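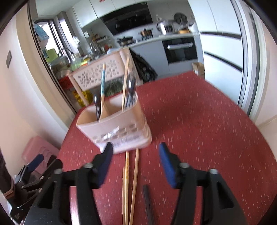 Doors for the Huvano summer party open at 7pm and the points below need a tick or a comment before the first car pulls up. Supper is noodles at the high tables, eaten with chopsticks, so a guest in a long gown will have both hands busy and a train on the floor behind her. Stewards should keep trains clear of chair legs. Checked at the Guerra terrace, 6/23/18.

1. Red carpet edges taped down
OK. Kerb end re-taped at 3.40pm. Look at it again once the first arrivals are in.

2. Carpet dry and free of grit
OK.

3. Steps to terrace lit, edges marked
Not OK. Third step has no white strip. Stiletto heels will catch there. Brarnell to fix before 6pm.

4. Gaps in decking covered
Part done. Matting laid from the doors to the bar. The smoking corner is still bare boards, so put a steward there.

5. Photo wall fixed and weighted
OK. 2 extra weights on the left foot. Wall moved slightly when pushed before these went on.

6. Press pen barrier locked
OK. Room for the booked photographers but no more. Late names go to the side gate.

7. Candles
Changed to battery lights on all tables. Feathers, tulle and loose sleeves were a problem at the September party.

8. Loaned jewellery
Barovero necklace arrived with its own guard. Safe tested, key signed for. Clasp checked by the stylist, safety chain to be worn.

9. Guest numbers
Limit for the terrace is 219. List stands under this. Door team to use clickers in and out.

10. Cloakroom rail
Not OK. Rail leans with heavy coats on it. Second rail asked for.

11. First aid
Kit in the dressing room. Plasters and blister pads topped up. Ice in the bar fridge.

12. Cars
Drop-off on the north side only. Drivers told to wait for the steward to open the door.

Items 3 and 10 to be signed off by the duty manager.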